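Isinell Clesell — Datensatz und Steuerungsverfahren für beidhändige Manipulation an Getränkespendern

Das Paket Clesell umfasst aufgezeichnete Trajektorien, ein vortrainiertes Steuerungsmodell und die zugehörige Auswertesoftware. Es richtet sich an Forschungsgruppen, die Greifstrategien an stark spiegelnden und transparenten Objekten untersuchen. Die Kopfkamera liefert das einzige Bildsignal; Tiefendaten werden nicht benötigt.

Grundlage ist das Verfahren Spanos. Es schätzt die Lage des Zielobjekts getrennt von der Lage der Hände und führt beide Schätzungen erst im Regler zusammen. Reflexe auf Chrom und Edelstahl verschieben die Objektschätzung dadurch weniger stark als bei einer gemeinsamen Schätzung.
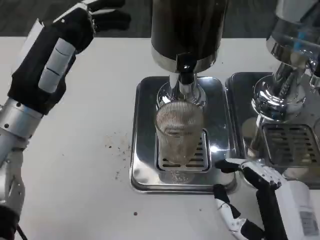
Fidel Alarcón

Die Annäherung an ein geripptes Klarglas unter einem Auslauf gehört zu den schwierigeren Aufgaben im Satz. Das Glas steht auf dem geschlitzten Rost einer Tropfschale, deren Oberfläche es schwach spiegelt, und die Schale des zweiten Spenders schließt unmittelbar an. Ein trüber, bräunlicher Belag im unteren Bereich verändert zusätzlich den Kontrast der Glaswand. Die rechte Hand nähert sich von unten — die linke bleibt über der Tischfläche und wird vom Regler als Hindernis mitgeführt.

Lieferumfang
102 annotierte Sequenzen, davon 2 Kalibriersequenzen ohne Objektkontakt
Steuerungsmodell mit Gewichten und Konfigurationsdateien
Auswertesoftware Clivell mit Kommandozeile und Programmierschnittstelle
Messprotokolle als CSV

Ergebnisse
Die 100 Aufgabensequenzen wurden mit und ohne getrennte Schätzung ausgewertet. Der mittlere Lagefehler am Glas sank mit Spanos auf roughly 70 Prozent des Vergleichswerts. An matten Objekten war kein belastbarer Unterschied messbar.

Einschränkungen
Das Modell ist auf die mitgelieferte Handgeometrie abgestimmt. Bei anderen Fingerlängen oder Polsterungen ist eine neue Kalibrierung erforderlich. Füllstände werden nicht geschätzt. Aktualisierte Gewichte erscheinen im April.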